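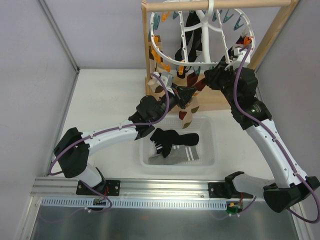
Round sock hanger with clothespins, patterned sock lower on the left

Forum > Laundry and Cleaning > Drying indoors

plosis_fan
Posted October 4, 2025
I want to stop putting socks in the dryer. The elastic goes and the cuffs get baggy. I'm looking at the round plastic hangers with clips all the way around. Do they work for thick socks, or only for thin dress socks? There are five of us here and I wash socks twice a week.

gtindall
I have used one for years. Thin socks dry overnight in my laundry room. Thick ones need a second day in November, when the heat is low. Hang them by the toe so the cuff doesn't get stretched.

Dekgate45
Disagree on the toe. I clip at the cuff, one side only, so the sock hangs open and air gets in. By the toe, the water runs down into the ribbing and the cuff is the last part to dry.

gtindall
It is the last part to dry, yes. I would still take that over clip marks on the cuff. My work socks had dents in them that stayed all day.
Graham Tindall

quiltmom578
Clip marks depend on the clip. Old ones with a strong spring leave dents. Softer ones don't, but they drop heavy socks. For terry socks I squeeze them in a towel first and then hang them.

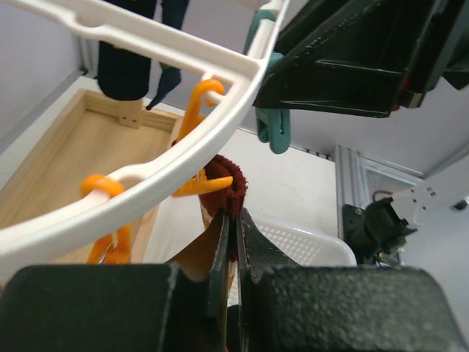

Maroon fuzzy sock, white rack with orange and teal-green clips

plosis_fan
Fuzzy ones like that are most of what my kids wear. Does anybody leave a gap between them?

quiltmom578
Yes, I skip every other clip for the fuzzy ones. Thin socks can go side by side. Load opposite sides in turn or the whole ring tips.

Dekgate45
Tipping is why I went back to a folding rack. It holds 40 socks over the bars and I don't have to fight with clips.

gtindall
A folding rack takes up half my floor. The round one goes on the shower rod and comes down when I need the shower. Pairs go on neighboring clips, so there is no matching later — that alone saves me 20 minutes a week.

plosis_fan
Shower rod it is. I will get one hanger and try both toe and cuff.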